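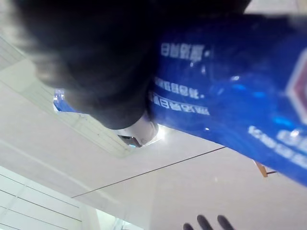
The Dusov night market is moving indoors for the winter, and I'm so ready for it! Starting September 24, 2023, the stalls set up in the old Tkachuk hall, three blocks from the river, and stay through April. Doors open at 7 every evening. I love a market with stuff hanging over your head, like a glossy blue banner with white Chinese characters on it, and the hall has plenty of height for that.

Entry is free (parking is $3, bring cash). The Diltance bus stops right outside, so I'll be on that, probably hungry.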